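Donholm House > Fatberg (all open tickets) > Decoration > Wall is two colours
March 2021 | Raised by Carol Dawber
8 comments | Share

Status: closed, with reservations

Problem as reported
The wall in the end room is two colours. It was painted in one go, from one tin of Wela off-white, by one man. On the left it is the colour on the tin. Further along it goes a sort of greenish grey, like a hospital corridor in a film where things end badly. I have been told on Yap that I am imagining it. I have therefore raised a ticket.

Priority: low (not my choice)

First attempt
Suspected the paint. Stirred what was left in the tin for far longer than anyone should and put a test patch on the cool side. The patch dried the same greenish grey as everything round it. Put another on the warm side and it came up off-white, as sold. Same brush, same tin. Washed the brush and sulked.

Second attempt
Suspected damp, because the building went up in 1955 and damp is suspected of everything. Borrowed the meter. Both sides read dry. The skirting read dry. My sleeve, for comparison, did not.

Third attempt
Suspected the old colour showing through. Two more coats on the right-hand side. There is now a good deal more paint on the wall and it is exactly as green as before.
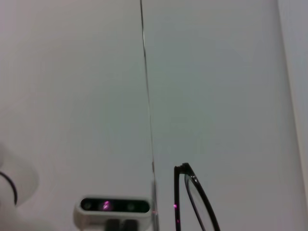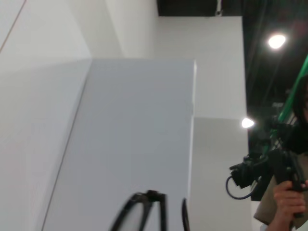 Paint is off the hook, I think, and so is the plaster. What I should have looked at was the ceiling. Stores wanted to know which lamps were up there, so I got the steps out and read the bases: one fitting has a 3000 in it and the other has a 4000. For anyone who has been spared this, the lower number is the yellower light. In the first picture the change comes at that thin dark line, warm off-white to the left of it and the cooler stuff to the right, which is why I had it down as a painting fault for so long. It looks like somewhere a painter would stop for his dinner. The big panel in the second one comes out a slightly bluish grey, and I had been about to blame that on Wela as well.

Fix
Swapped the 4000 for a 3000 out of the cupboard. Turned everything on and stood well back. The hospital has gone. The right-hand side is a touch brighter than the left, but that may be the extra coats.

Comment from Stores
Please use matching lamps in future.

Comment from C. Dawber
I didn't fit them. Please could the cupboard be sorted so that 3000 and 4000 aren't in the same box, with the same picture on the front?

Comment from Stores
Raise a ticket.

Comment from C. Dawber
Raised. Also, the landing has gone pink. I'm checking the lamps first this time and will leave the paint alone until May.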